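Destination Geography, Handout 6: Why Some Beaches Fill Up and Others Don't

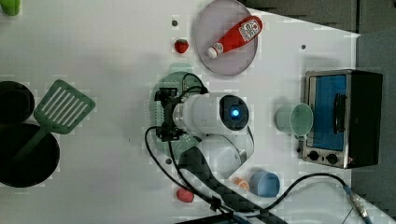
Tabletop with a ketchup bottle on a plate, a toy strawberry and a small toaster oven.

Okay, so last time we left off with access, and I promised I'd get to the Dastmont coast. Have your map sheet open if you still have it (if you lost it, there are spares in the tray by my door).

Dastmont has two beaches people bother to drive to. Wundent is the long one, gray sand, shallow for a good way out, right next to the coast road. Drondbridge Cove is the small one below the old road bridge, mostly pebbles, with a steep path down. When I first went I assumed Wundent would be packed and the cove would be quiet. Wrong! I could hardly find a spot for my towel at Drondbridge, and at Wundent I had a whole stretch to myself until lunch.

So what's going on? Start with beds. There are 782 guest beds in the Dastmont area, and 172 of them are within a ten-minute walk of the cove. Wundent has almost none nearby, so just about everyone there comes by car or on the bus, and the bus quits at 6 in the evening. If you're staying above the cove you can go down for a swim, go back up for a nap and come down again. That counts as two visits in the survey, by the way, so watch out for it when you read the tables.

Then there's food. The Tokgöz is a family-run tavern at the bottom of the cove path, with shade, restrooms and very good fried squid (get the small plate, it's plenty). Wundent has a snack van in summer and it leaves when it feels like it. Families with little kids will put up with pebbles for a restroom and a cold drink. I've done it myself, more than once.

Wind is the third thing and I always forget to put it on the slide. The afternoon breeze comes straight onto Wundent and the cove sits behind the headland. Look at the contour lines and you'll see why.

Terms to know for this one: carrying capacity, day visitor, overnight visitor, anchor business, shoulder season. The last one is in chapter 10 and we'll come back to it when we do the December figures.

For next class, pick a beach, lake or river spot you know well and write me a page on who goes there and how they get there. Sketch maps are welcome, even ugly ones. Please mark north.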